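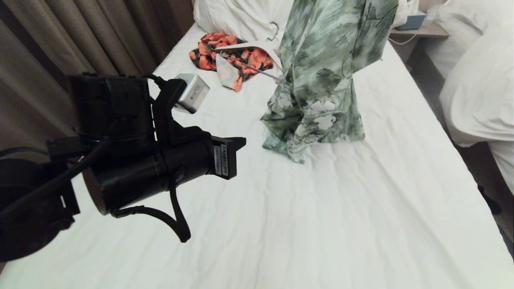
Arm from the left over the sheet, green leaf-print garment bunched upright.

How many failed folds should stay in a demonstration set?
Posted by Reinaldo Evangelista

We are collecting teleoperated folding episodes on a bed, mixed garments, two operators. The set stands at 800 episodes. In 58 of them the operator loses the garment or grabs two layers, then regrasps and finishes. My script drops any episode with more than one gripper close per corner, so all 58 go. The policy trained on the remainder stalls as soon as a grasp slips. Should I put them back, or record more clean ones up to 3000?

Dalva Toledo
Put them back. A policy that has only seen good grasps has no data for the state after a bad one. Three things to check first:
Cut idle time at the start of the regrasp. Ours had pauses of up to 11 seconds while the operator thought, and the policy learned to wait.
Keep episodes that end in a finished fold. Label the abandoned ones separately and leave them out of plain imitation.
Split train and validation by garment. Patterned fabric in both halves will make your numbers look better than they are.
I would record deliberate recoveries before going to 3000. Start with the cloth already bunched up and have the operator work from there.

mathew_b
Same issue on our Brudusier setup. Turned the filter off and it got better, didn't measure how much.

Sivberg
What frame rate? If you log at a low rate the gripper close might not line up with the image anyway.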